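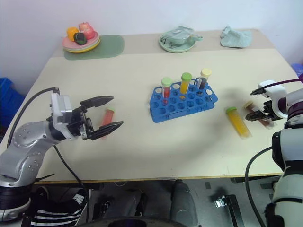 A test tube of red liquid on the tabletop, with a gripper open beside it.

Review: the Vukance door and window alarm kit

After the break-ins at Larkisgate in March, a lot of people at our end of Dritthorpe started talking about security. Some of it was sensible and some of it was about who ought to be sent back where, which I have no patience for. The parish meeting went on until past ten and ended with two people shouting about the police budget. I went home and ordered an alarm kit.

The one I chose was the Vukance starter set. It comes with a base unit, two door sensors, four window sensors and a key fob. I paid £200 for it from Kovačević, the hardware shop by the bus station, and it took 48 hours to arrive because they had sold out. I gather they sold out again the week after.

Fitting it took most of an afternoon. The sensors are stuck on with adhesive pads and need no drilling, which will suit anyone who rents. You get one spare pad for the whole kit. I used it on the first window, having put the sensor on upside down, and had to buy more. The instructions are printed in very small grey type and the part about pairing the fob is on the back of the sheet, after the warranty. Read that part first.

Once it is set up the kit is simple to use. You press the fob to arm it and press again to turn it off. If a door opens while it is armed you have seven seconds before the siren goes. I think that is too short. My neighbour Jasmina Janevski has the same set and a bad hip, and she could not reach the base unit in time without leaving it on the hall floor. The delay can be changed, but only through the phone app, and she does not have a smartphone. In the end Stojan Spahić from across the road changed it for her on his.

The siren is loud. I could hear it clearly from the end of the road with my own front door shut. Whether anyone would do anything on hearing it is another matter. When mine went off by mistake at two in the afternoon, one person came to look. That was Stojan, and he had come to ask about a ladder.

I had one false alarm in the first month and none after I moved the kitchen sensor away from the extractor fan. The batteries are the ordinary sort you can buy anywhere. Mine are all still showing as full.

The app is the weakest part. It wants your address, your date of birth and permission to share "incident information with community safety partners". I could not find out who those partners are. I wrote to the makers and had a polite reply from Ezequiel Vidal in customer service, who said the setting could be switched off under Account, then Preferences, then Regional. He was right, and I switched it off. I would like it to be off to begin with. We have seen in the past few years how quickly a fright is used to get people to agree to things, and a list of who is in and who is out on every street is not something I want to help put together.

Panagiotis Leka, who lives at the Larkisgate end and was one of those broken into, bought a dearer system with cameras. He is pleased with it. I have seen the footage and it is mostly the postman and a fox.

Good points: easy to fit, loud, ordinary batteries, no monthly fee.

Bad points: mean with the sticky pads, poor instructions, short delay, nosy app.

I would buy it again at this price, though not at the full £248 they were asking before. If you only want the back door covered, a single sensor and a decent bolt would do.

Mateja Shehu

Contact | © Dritthorpe Notebook | Back to top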